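FOR IMMEDIATE RELEASE
1/16/25

Pakside Tenants and Small Trades Group reports back on Guillot open day

PAKSIDE — The Pakside Tenants and Small Trades Group sent members to the open day held by Guillot at its Randitley workshop, where the company showed its Faker robot arm handling small objects on a tabletop. The group is releasing its own account because many of its members do assembly, packing and repair work, and because the company's invitation promised a look at "the helper your back room has been waiting for."

Our members came away unconvinced. They saw a machine that can pick up small metal things when conditions suit it. They did not see a helper for a back room, and they did not get straight answers on cost, speed or who would be standing next to it all day.

What was shown

The visit was advertised as an open house but ran as a guided tour. Visitors were let in by group and given badges, then taken through a lobby, a short film and a hallway of posters before reaching the arm. The film lasted longer than the first demonstration did. Several of its clips had been sped up, and a small label in the corner said so for part of the time.

In the demonstration room, the arm worked at a table with Guillot employees on either side of it. The task was to grip small pieces of metal and move them a short distance, then do it over. Over the part of the session our group timed, the arm made 43 attempts. By our tally, 26 of those ended with the piece where the presenter had said it would go. In the rest it missed the piece, dropped it on the way or stopped until an employee pressed a button and started it again.

The company disputes that tally. Its staff told us that a stop should not be counted as a failure, since the machine is built to stop when unsure. We understand the argument. A shop owner waiting on an order would still have to pay somebody to press the button.

Visitors were asked to stay behind a line of tape, which made it hard to follow work on objects this small. A screen carried the view from the camera on the arm, and that turned out to be the most useful thing in the room. It was switched to a slide show twice while the arm was in the middle of a try.

What we asked

Our members brought a written list of questions. The answers we received are set out here as plainly as we can manage.

On price, we were told that Faker is "not at the pricing stage." A brochure handed out at the door invites businesses to reserve a place in line for delivery, beginning in March. We do not see how a small shop is meant to reserve something that has no price.

On speed, we were told that the arm is being run slowly for the comfort of visitors. We asked to see it at working speed and were told this was not possible with guests in the room.

On training, the presenter said a new task could be taught in up to 15 minutes. We asked whether a member of our group could try teaching it one. That was declined, first on grounds of time and then on grounds of insurance.

On jobs, the answer was that the arm would "free people up." We asked what for. The presenter said that was a conversation for each employer to have with its own staff. A good number of our members are that staff.

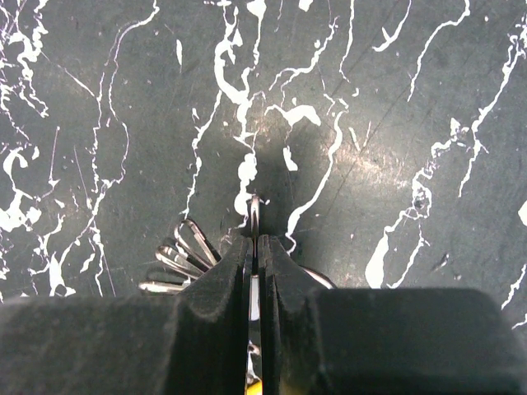 The gripper at work over the tabletop, a thin piece of metal upright at its fingertips and wire loops beside it. Photo courtesy of Guillot.

Credit where it is due

Some of what we saw was good. Thin, shiny metal is awkward to pick up, as anyone who has sorted a drawer of clips will know, and the arm did manage it more often than not. The employees running it were patient and answered technical questions well. One of them told us freely that a change in lighting can upset the whole setup — a more useful remark than anything in the film.

We have no objection to the research. Our objection is to the way it is being sold to people with thin margins and little time to check the claims.

What we are asking for

The group has written to Guillot with 173 signatures from residents and traders in Pakside and Randitley. The letter asks the company to:

Hold a second open day at which visitors may bring their own small parts and choose the task.

Run the arm at the speed it would be sold to run at, with suitable guarding in place.

Publish the number of attempts, misses and restarts from each public demonstration.

Take down the reservation form until a price is attached to it.

Guillot has said it will "consider the feedback." It has not given a date for a reply. We will publish the reply in full when one arrives, and if the company wants to correct our tally with its own log of the session, we will publish that too.

Until then, our advice to members is to put down no deposit and sign nothing at the door.

About the group

The Pakside Tenants and Small Trades Group represents renters, repair shops and small workshops in Pakside and nearby Randitley. It takes no money from equipment makers or dealers. Copies of the letter to Guillot and our notes from the visit are available to the press on request.

ENDS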